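Desk Tidying Tips for People Who Own Too Many Notebooks

I love a desk clear-out. Give me a free evening in June, a damp cloth and a cup of tea and I'm perfectly happy, and these are the habits that have stuck with me after years of doing it badly.

Start with the flat things
Books, folders, notepads, the little whiteboard you swore you'd write on every morning. Flat things are the ones that spread, and a desk can look hopeless when most of what's on it is four or five of them lying at odd angles. Pull them toward the middle, square them up, biggest at the bottom. It takes a minute and the improvement is ridiculous!

Give the cup a job
Any cup will do for pens, but a heavy one is better (a light one tips over the moment you put scissors in it). Mine lives at the back on the left, because I'm right-handed and kept knocking it over with my elbow. My friend Jurgita Ots keeps hers on the windowsill and walks over every time she needs a pen, which would drive me up the wall, but she says it gets her out of the chair.

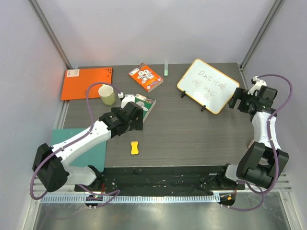
Stand things up where you can
Once the pile is squared, look at what could stand instead of lie. Folders are happy upright. So are picture books and most hardbacks. Floppy paperbacks slump unless they're packed in fairly snugly, so put them between two stiff ones. I use a plain wire rack for this and I'm a bit evangelical about it — you can see every spine, dust falls straight through, and it wipes clean in seconds.

If your rack scratches the desk or slides around, put foam sleeves on the wires. Foam pipe covering is usually too fat, so look for the thin tubing sold for tool handles. Slit it lengthwise with a craft knife, press it over the wire, done. Tegwen Hughes does the same on the rack in her pantry to stop jars clinking.

Label the folders
One small label per folder, same corner every time. Pencil is fine! I used to write long descriptions and then never read them. Now it's two words at most: "car stuff", "school forms", "manuals". If you can't name a folder in two words it probably wants splitting.

Strips, ribbons and other long skinny things
These are the worst offenders in any desk drawer. Ribbon ends, strips of card, bookmarks, that measuring tape from the sewing kit. They tangle with everything and then you pull one and the whole drawer comes with it.

What works for me is clips. Small plastic ones, anything with a bit of spring, fixed to the side of a rack or along the edge of a shelf. Hang each strip lengthwise so it stays flat and doesn't pick up a crease.

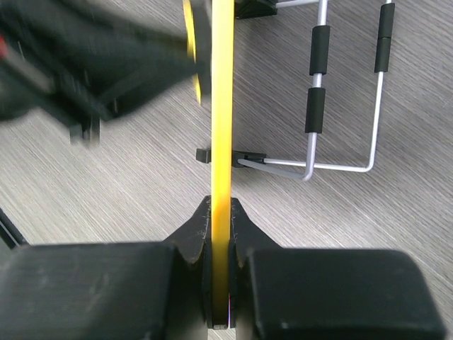 Keep like with like, and put the ones you use most on the outside. I had a lovely roll of satin ribbon go permanently wavy from being stuffed behind a stapler, and I'm still cross about it.

Wipe before you put back
Obvious, I know, but I skipped it for years. While the desk is bare, go over it with a barely damp cloth, then a dry one. Dark wood-grain tops show every speck, so follow the grain or you'll see the streaks as soon as the lamp goes on. A soft paintbrush gets lint out of clips and corners.

The leftovers box
There will be things with no home. Put them in one shallow box and leave it on the floor by the door, somewhere mildly annoying. Delyth Landeg gave me that one, and her rule is that anything still in there after 2 weeks goes. I'm softer and give it a month, longer for anything with nice cartoons on the cover.

Next up is the drawer under the printer, and I'm already looking forward to it.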